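Kitchen robots still slow at small chores

July 11, 2024

Household robots can now handle some kitchen chores, but not at a pace most families would accept, according to a report from Erkow, a home automation firm. 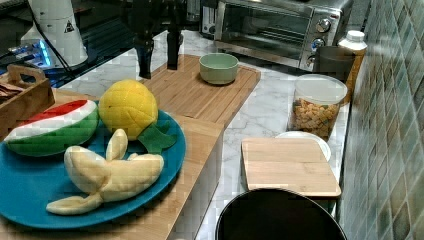
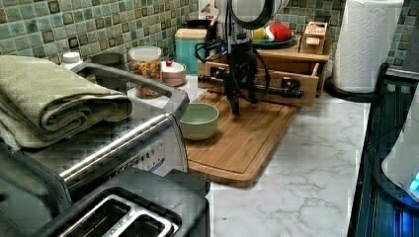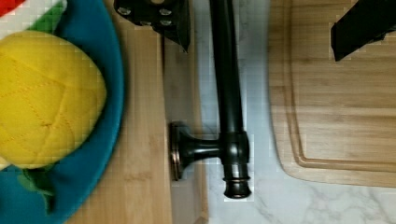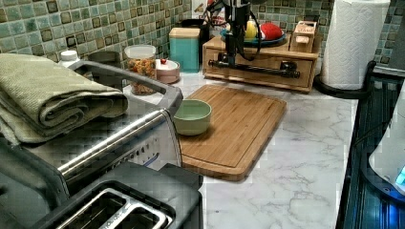 A kitchen counter with a bamboo cutting board and a black gripper.

Erkow tried 22 chores, from moving bowls to folding towels, over 774 attempts that began in March. Soft items gave the most trouble – the machines often needed a second try.

"A person clears a counter without thinking," said Jamshid Vahidi, who led the work. "We still have to plan every reach."

A second round, with some 131 more attempts, is planned with the retailer Stindent.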